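Open day at the Okmont works, Durnham, August 2018

We had been meaning to go for years, and what finally got us there was Tomás Tierney ringing the night before to say he had two spare places in his car. It is a pleasant drive out to Durnham once you are past the roundabouts, and we were parked and holding a cup of tea well before the first tour went in.

Our guide was Rodel Castillo, who has been at Okmont 17 years and still talks about the place as if he had just been given the keys. He took us through the stores first - 118 bays of shelving, all labelled by hand - and then along to the old drawing office, where Angelica Magbanua had laid out plans of the building from before the extension. I could have stayed there all morning, and very nearly did, as the others had to come back for me.

After that came the workshop, which was warmer and a good deal quieter than I had expected. We were allowed to linger, and Rodel answered every question, including several of mine that he must have heard before.

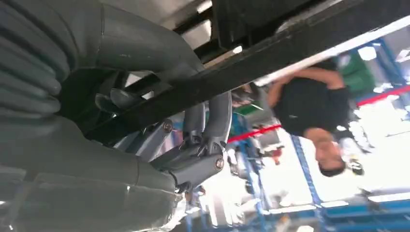
In the workshop: grey arm and gripper, with the long black beam.

Lunch was in the canteen, with a very good leek pie and a choice of two puddings. I had the plum crumble, and then Tomás let me finish his. The works shop sells mugs and tea towels by the far door, cash only.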